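How to unlock the Warden skin and parry set in Narkard (quick version)

Typing this up fast before the next match. Works on the February patch, haven't tried it on anything older.

What you need first

Account level 29 or higher. Check it under Profile, not the lobby badge, the badge lags behind. Also 1219 shards if you want the skin and the parry set together. Only want the parry set? 333 shards, skip down to step 4.

Story mode has to be finished up to the Gulside bridge. Not the whole thing, just the bridge. If the bridge cutscene played you're fine, even if you skipped it.

Step 1. Go to the main menu, Roster, then Symonenko. She's second row, next to the locked slot. Don't pick her, just hover and hit the info button.

Step 2. Scroll down to Trials. There are a lot of them. The one you want is called Quiet Hands. Greyed out? Back out to the title screen and come in again, it refreshes then.

Step 3. Play Quiet Hands. You get a timer and one health bar, no rounds. Block everything high, the dummy only goes low after a throw. Jump the low, do a heavy on the way down, repeat. Score over 105 and the trial counts as cleared. Medal color doesn't matter.

I kept dying to the throw. Tap light + guard the moment she steps in, not when she grabs. By the grab its already over.

Step 4. Shop, Fighter tab, Parry Sets. Buy it and then EQUIP it, buying doesn't equip. Lost two ranked matches that way.

Step 5. Skin is on a different tab, Outfits. Same deal, buy and equip.

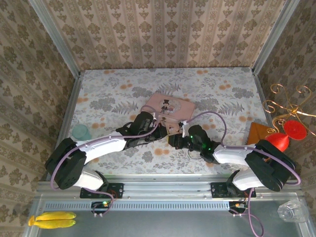
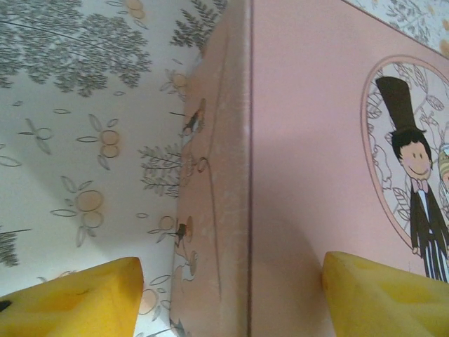 Two arms over the flowered cloth in the first and last of these, box corner in the middle one. 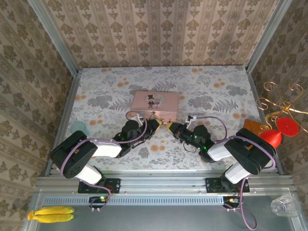 Orysia Melnychuk wrote in that Quiet Hands never showed up for her at all until she turned off cross-play, and that she could turn it straight back on once the trial was cleared. She also says the score carries over if you disconnect partway, so don't restart from zero.

Ok, adding that. Cross-play toggle is in Settings, Network, all the way at the bottom.

Step 6. Test it in training before ranked. Set the dummy to Random Guard, speed normal. The new parry has a shorter window than the default one but you recover faster. Feels off for the first few minutes. Try it against light strings first, then heavies. Leave projectiles for last, the timing is diffrent and you'll just get annoyed.

If it doesn't work

Shards gone but no item: restart the game fully, not just sleep mode. Mine appeared after that.

Trial cleared but shop still locked: look at your inbox. There's a claim message with a small key icon, easy to miss under the daily rewards.

Playing through the Sodeo launcher: log out and back in there too, it keeps its own copy of your unlocks. Took me an entire evening to figure out.

Parry comes out late: turn off input smoothing, Settings, Controls, Advanced. On by default on pad, off on keyboard.

Skin shows in the menu but not in the match: the other player has custom outfits hidden. It still shows up in your replays.

Will do the Symonenko air combos next, got the notes half done already.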